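Visit Report: Student Robotics Course at the Solberg Building, Darkton

25 May 2023
Posted in: Visits, Training

Our group from Storow went to Darkton to see the project half of the student robotics course. The course runs out of the Solberg building, on the ground floor behind the print shop. Parking is on the street and the meters take cards. We signed in at the front desk and were met by Muammer Bilgin, who has taught the course for four years.

The first half hour was a talk in the classroom. Students join in March and get 100 hours of lab time each. The early weeks are spent on safety, basic arm movement and writing short test programs. After that they split into teams and each team picks one job from a list. The job we came to see is called Vavberg, after the street where the first team used to meet. The goal is to have a robot arm service an ordinary desktop computer, with the processor as the main part to be handled.

After the talk we moved to the lab. It is a plain room with a work platform for the arm and a table for laptops and papers.

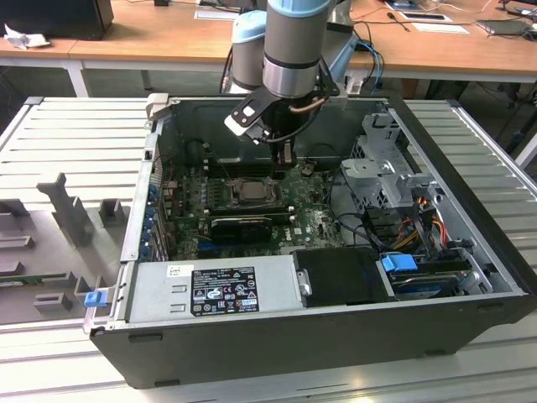 The arm over the open computer at the Vavberg station.

The computer is a Dell tower laid on its side with the panel off. Bilgin said he wanted the students to work on a real machine with the cables, drives and cards still in it. An earlier team had practiced on a bare motherboard and got good results, then had to start over when they moved to a full case. The drive cage and the power wiring leave less room for the arm than you would expect, and a path that is fine over an open board may not be fine inside a metal box.

Two students took us through the program. It is broken into short steps: move over the part, go down, close the fingers, lift, move away. Every step can be run alone, and one person stays by the stop button whenever the arm is on. The log sheet for this term had reached run 787 on the morning we visited. Each run gets one line with the team's initials, the step that was tested and a short note. Many of the notes just say "again."

Most of the discussion was about the processor. It has to go into the socket flat and facing the right way, and there is very little room for error. The students teach the positions by hand first and then correct them in small amounts. They also have a camera view from close to the gripper, which they check before they let the arm go any lower.

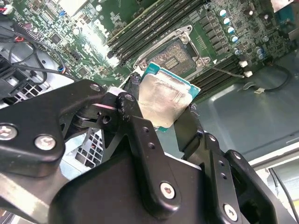
Grip was the other big topic. If the fingers close too hard the part can shift, and if they close too lightly it can drop. One team keeps a table of grip settings taped inside their notebook, and they would not change a number in it without both members agreeing. I asked what happens if the contacts in the socket get bent. The answer was that the board goes on the spares shelf and the team writes a page on how it happened. Bilgin said those pages are the most useful thing the course has produced, and new students read them before they get lab time.

We had coffee in the hallway at the break. A few of our people asked about cost. The arm is leased by the college and the computers come from office clear-outs in town, so the main expense is replacement parts and staff time. The course is capped by lab space and there is a waiting list for next year.

After the break the talk turned to memory modules, which some of the students want to add as a second job.
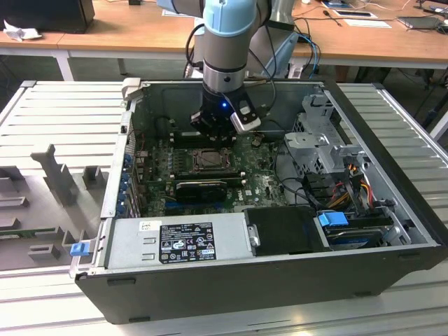
A module has to be lined up with its slot and then pressed in with a fair amount of force, so it needs different settings from the processor. The students have written a plan for it but had not yet been given time on the schedule. They expect the side latches to be the hard part. One student thought a new fingertip would do it, and another thought the arm should push the latches open as a separate step. They had not settled it by the time we left the lab.

Grading is simple. The final report is worth 100 points, and 2 of the sections must be about things that went wrong. There is no prize for speed.
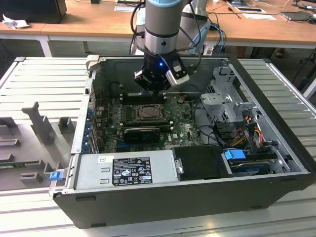 Do students need to know programming before they start?
Basic programming is enough. The first weeks cover the commands for the arm, and students who have only written small scripts usually catch up before the team projects begin.

We finished with a short question period back in the classroom and were out by mid-afternoon. Bilgin gave us a copy of the course outline and the safety sheet, and both are in the shared folder at Storow. Anyone who wants to go on the next visit should put their name on the list at the office. Bring closed shoes – they will not let you into the lab without them.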